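Wimthorpe Sewing Room: Surfaces and Marks
Gallery 4 of 10
5 December 2024

We repainted and re-covered the work surfaces at Wimthorpe in November. The old tops were beige and had been written on, cut and glued to for years. People who rent a table by the hour asked for something darker, so most of the new ones are gray or black. This gallery shows the finish we settled on. The other galleries cover the shelving, the lighting and the cutting area by the back door.

The dark gray was ordered from Baert as a matte sheet, 200 cm long, and trimmed here. Matte was the main request. The gloss sample from Jendasmont reflected the ceiling lights and was returned.

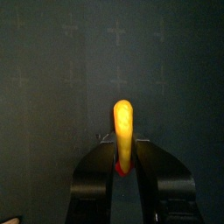 Matte charcoal surface with pale gray crosses. The marks are faint against the dark background. Yellow item held upright in front.

Crosses are used for lining up work and for putting things back in the same spot. Please don't go over them with chalk or marker. If you need a stronger mark, use the low-tack tape in the drawer under the window and take it off when you leave.

Care: wipe with a damp cloth and let it air dry. No solvent, no scouring pads. Brosix cleaner is fine if it is diluted, 35 ml to a bucket. Hot irons go on the pressing boards only.

Offcuts of the dark gray are in the bin by the office. They are free to anyone with a current booking. Most are narrow strips, with a few larger pieces at the bottom.

Next gallery: Shelving and drawers
Back to all galleries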